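The green cloth and the blond table

I've been meaning to write about the table for weeks, and then on Monday the green cloth got involved, so you're getting both. Get a coffee.

For anyone new: I finally have a proper folding table. By that I mean a table for folding things on, not a table that folds (I had one of those, it folded when it felt like it). My old routine was to do all the laundry and fabric sorting on the bed, which meant everything slid into the dip in the middle and I ended up refolding half of it. Paweena Limsakul, who reads this blog and is very much not afraid of leaving long comments, kept telling me to get a hard, flat surface at a decent height. So I did! The top came from Ellery, the secondhand place out past Nustumard, and I paid 40 dollars for it. I would have paid more. Please don't tell them.

It's a pale wood with a lot of grain, and I'm a little bit in love with it. Everything dark shows up on it beautifully, and that brings me to the cloth. It's plushy and dark green, the kind of fabric you pet without noticing you're doing it, and it has never once in its life agreed to lie flat. 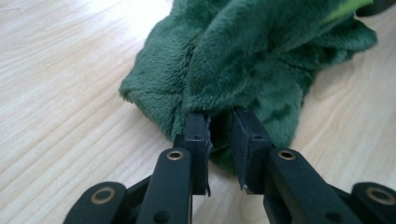 How do you get a plush cloth to lie flat without ironing it?
Shake it out hard, lay it pile side down, and smooth it from the middle toward the edges with the flat of your hand. Leave it for 10 minutes before you start folding.

I've had that question in my inbox a few times now and I used to give a much longer answer with a steamer in it. I don't bother with the steamer anymore. It flattened the pile in a patch on a throw I really liked, and the throw now looks like somebody sat on it, permanently. Shaking does most of the work. Do it outside if you can, or over a floor you were going to vacuum anyway.

The other thing with plush is that it grips itself. Cotton sheets slide, you can sort of swoosh them into place — plush just stays wherever you dropped it and dares you to do something about it. So you have to lift it and set it down again, a bit at a time. I pinch it at the edge, lift, lower, let go. Dragging makes a ridge and then you're chasing the ridge all over the table.
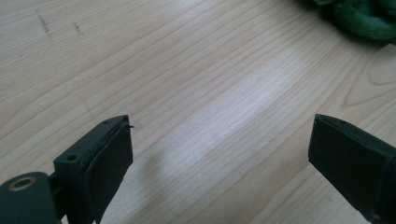
I still haven't decided about the finish. Ellery had a can of Tresar wood oil on the counter and the man there said it would be perfect, but I'm nervous about putting oil on something I lay fabric on all day. My sister says wax. My neighbor says leave it alone. What I don't want is to sand it back and lose the grain, especially that rounded loop over by the right edge where all the straight lines suddenly bend into an arch. It's my favorite part of the whole thing. There are also a couple of little dark marks toward the upper left, like somebody slipped with a pencil, and I've been going back and forth on whether to rub at them with an eraser. I think they can stay. When the light comes across, the shine washes out the middle and I forget there are any marks at all.

Anyway, folding. I used to fold everything in half and then in half again because that's how my mother did it, and with sheets it's fine. With anything thick you get a fat lump along one side, and the stack leans, and then the stack is on the floor. Thirds are better. Fold one side in, fold the other over it, then do the same from the short ends. If it's really puffy, press down with your forearm between folds. I have a long post on this somewhere (number 354, I looked it up) with a lot of opinions about towels.

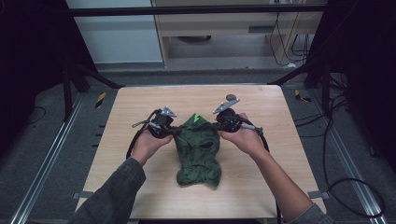 My rule is that I find the top first. On a rectangle of fabric with no print it's surprisingly easy to turn it around a few times and end up folding it the long way when you wanted the short way, and I've done it more often than I'd like to admit. So I look for anything that will tell me which end is which, a label or a seam or a loop of thread. With the green one I go by the little bright green triangle near the top edge, which jumps right out against the darker fabric even when the whole thing is a heap. Triangle away from me, smooth down toward me, done.

If yours has nothing like that, put in a few stitches of a bright thread at one corner. I did it to a whole set of Gesov blankets last winter, in orange, and I've never regretted it.

Last bit, on cleaning up. Plush leaves stuff behind, especially when it's new, and pale wood hides the light bits and shows off the dark ones. I do a wipe-down before I start and another when I'm done, because I'd like the next thing on the table to be a white pillowcase at some point.

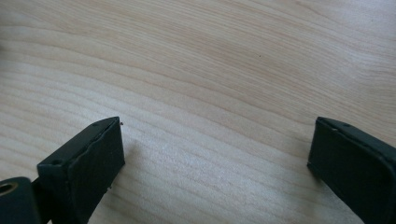
What should you use to wipe fuzz off a wooden table?
A dry microfiber cloth, wiped along the grain. If bits cling, dampen the cloth very slightly, then go over the wood again with a dry one.

I'm trying the wax next, on the underside first. Paweena, if you've got a brand you like, leave it in the comments, and yes, you were right about the height.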